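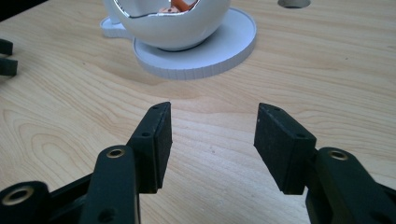
Bekbridge Tableware and Surfaces: Gallery Notes

Kenna Crichton, 27 April 2022

Working notes on the tabletops and cups in the Bekbridge study room. Entries cover surface finish, care, and how each cup is used on the table. Item numbers follow the room inventory. Entries without a picture are awaiting one and will be filled in by September.

Item 386. Teacup on wood tabletop.
Cup: white ceramic, rounded bowl, glossy glaze. Tabletop: pale birch or maple plywood, beige to light honey. The figure runs in wavy lines, with concentric loops around a knot-like mark on the left. Small dark specks are scattered over the surface.

Care of the tabletop.
Wipe along the grain with a damp cloth, then a dry one. Do not leave standing water on the face veneer. Light marks are sanded by hand with 300 grit on a cork block, with no power sanding. The face layer is thin, and a sander left in one spot will go through to the next ply.

Finish.
The room standard is Floltau clear matte, two thin coats, with a light pass of 300 grit between them. A gloss finish was tried on an offcut and dropped. It picked up too much glare under the ceiling lights and made the grain hard to read at low angles.

Care of the cup.
Hand wash in warm water with a soft sponge. Tea stains come off with baking soda and a little water, left on for a few minutes and rinsed. Check the foot ring for grit before putting a cup back on the table. An unglazed foot will scratch a matte finish faster than a spoon will.

Item 2137. Gunelia saucer, white. No picture yet.
Stored with the teacups. The well is shallow and fits most of the small cups in the room. Rinse and dry upright in the rack. Stack with felt between pieces.

Item 200. Tlapale tumbler, clay body. No picture yet.
Absorbs water at the base if left to soak. Use a coaster on any of the wood tops. Dry upside down overnight before shelving.

Labels.
Write item numbers on paper tags in pencil. Adhesive labels are not to be used on the wood. Residue from the old ones needed mineral spirits to remove and left the finish patchy along the front edge of the long table.

Corrections to any entry go to Kenna Crichton at the Bekbridge desk, with the item number.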